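Diary of a small-time media watcher

May 10, 2024
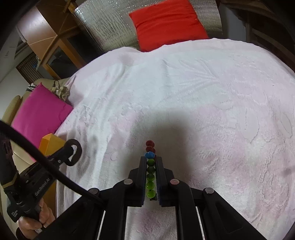 The Birkett vote

They did it! The Jalstead shareholders voted to sell the whole radio side to Birkett, and I had the webcast open from breakfast on with the sound turned up so I could hear it from the kitchen. I've been following this since November, when it was only a rumor in Jade Bramwell's newsletter, and I still wasn't ready for how fast it went. The chair read the motion, somebody asked about pensions, and that was it. Twenty minutes of my coffee going cold and a company split in two.

What I love about this deal is the odd shape of it. Birkett gets 10 stations and the news desk that feeds them, but Jalstead hangs on to the podcast studio for 4 more years and rents it back to them. So the people reading the morning news will work for one owner and sit in a room that belongs to another! I read that page of the filing three times. Jade thinks the studio is the part worth having and that Birkett will end up paying twice for it. I think she's right, though I'd never bet money on it.

Todeo, again

Todeo put out a statement before lunch saying it "wishes both parties well," and I laughed out loud. They wanted those stations badly. Their offer was 300 million, all cash, and the board still went with Birkett's mix of cash and stock. Hatsue Wada called me after the statement came out and we talked for an hour (she used to sell ad time and she knows how these places run). Her guess is that Todeo goes after Rirum next, for the local TV listings and the sports rights. I hadn't even thought of Rirum. Now I can't stop thinking about it, and I've pulled their last two annual reports to read in bed.

Things to look up tomorrow:
Who runs the news desk after the handover
Whether the studio lease can be sold on
Rirum's debt, and when it comes due

Hatsue is also sure the evening call-in show gets dropped. I hope not, I've listened to it for years. Must write to the station and say so before the new people move in.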